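3.2 Packaging of returned parts

Parts removed from light helicopters during scheduled work are often sent to an outside shop for inspection. We looked at how such parts were packed when they left three operators: Kestau, Parstead and Granirwood. The records cover 177 shipments, all of them small items such as bearings, seals, bolts and sensor fittings. Larger assemblies travel in reusable crates and were left out.

Each shipment was checked against the removal card filled in by the mechanic. We noted whether the part number, serial number and hours in service could be read without opening the inner bag. In 39 shipments at least one of these entries could not be read. Most of these came from line stations, where mechanics used whatever bags were in the stores. Parstead had moved to a single bag size the previous December, and only five of its shipments had a problem of this kind. Bag type was recorded under the headings used by Wongsuwan in an earlier survey of engine shops, with one heading added for a bag packed within another bag (Figure 7).

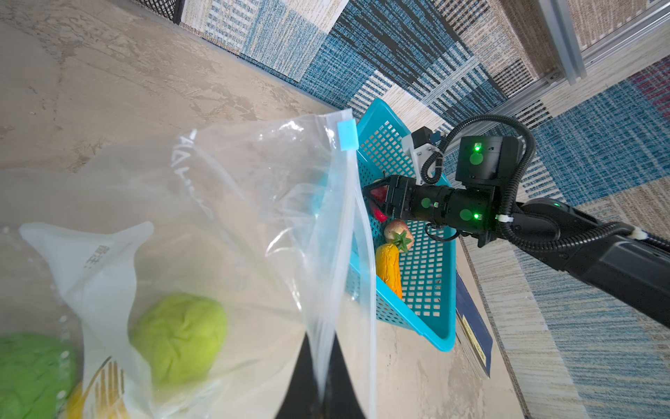
Figure 7. Clear zip-top bag with a white, semi-opaque plastic bag inside, knotted at the top.

A double bag gives better protection against dust, but it slows down the receiving check. If the card is placed in the inner bag, the inspector has to open both before the part can be booked in. Pichit Nilsuwan, who ran the receiving desk during the study, asked the operators to put the card between the two layers with the printed side facing out. Kestau and Parstead agreed. Granirwood kept its own practice of taping the card to the outer carton, and its results are reported separately in Section 5.

We did not test whether the choice of bag had any effect on the condition of the part. Corrosion found at inspection may date from service or from storage, and the removal cards do not allow the two to be told apart.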